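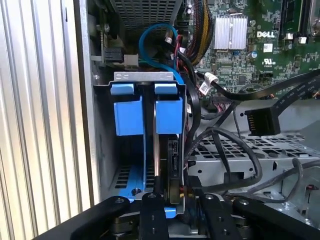 Support > Old desktops > Burkora set-up guide > Section 8

Filed under: Keeping it going

25th January, by Vandana Mathur

8. Putting the new drive to work

This section assumes the drive is fitted and the computer switches on. If it doesn't switch on, go back to section 7. Burkora is the backup program that comes with the Vumside drive kit. The leaflet in the box says you will be "protected in minutes". I have set it up on a fair number of elderly desktops and would set aside an evening.

Before you start

You need the kit's licence card, a spare USB stick and somewhere to write down a password. You do not need the Vumside "speed booster" the installer offers you. I ran it on two machines and could measure no difference on either.

8.1 Installing

1. Log in with an account that is allowed to install programs.

2. Run the installer from the card's web address. Don't use a search engine to find it, as several lookalike pages come up first.

3. Choose Custom. The button marked Recommended also adds a toolbar and a weather panel.

4. Untick everything except Burkora Core and Burkora Restore.

5. Type in the licence code. It takes capitals only and won't tell you so.

6. Restart when asked.

Note: if the installer stops at 100 per cent and sits there, leave it. The bar reaches the end well before the work does. Jitendra Chauhan timed one at roughly 642 seconds from "100%" to the Finish button.

8.2 Preparing the drive

1. Open Burkora and click Drives.

2. Find the new drive by its size. The names in the list are no help, and two drives can both be called "Local".

3. Click Prepare, then give it a name you will recognise in a year's time.

4. Read the warning box. Check the size again. Click Yes.

CAUTION: Prepare wipes the drive completely. The manual mentions an Undo option. I have never found it, and I wouldn't risk my photographs on it being there.

8.3 Choosing what to copy

1. Click New Plan and pick Folders.

2. Add Documents, Pictures and anything you keep on the desktop.

3. Add your mail folder by hand. "Smart Select" claims to find it, but it missed mine both times.

4. Set the plan to run every 168 hours, the program's odd way of saying weekly. The daily setting is fine too if you leave the computer on.

5. Click Save, then Run Now.

Note: "Military-grade encryption" appears on the box. All it means for you is that a lost password cannot be recovered by Vumside or anyone else. Write it on paper and keep the paper away from the computer.

8.4 Testing it

A green tick means the program finished. Whether your files can be got back is another question.

1. Copy one unimportant file into Documents and run the plan.

2. Delete the file and empty the bin.

3. Open Burkora Restore, find the file and click Bring Back.

4. Open it. If it opens and reads properly, the plan works for that file.

5. Repeat with a photograph and an old email.

6. Do the whole test again in July, or after any large update.

CAUTION: a drive inside the same case will not survive a fire or a burglary. Keep a second copy elsewhere. Bansal and Fundutness both sell plug-in drives that do the job, and the cheaper one of each pair has served me perfectly well.

8.5 If the drive disappears from the list

1. Close Burkora and open it again.

2. Shut down fully. Sleep doesn't count.

3. With the power lead out, check both cables on the drive as described in section 7.

4. If it still comes and goes, stop trusting it and claim on the guarantee. The helpline will suggest reinstalling Burkora first. You can, but I have yet to see that mend a drive.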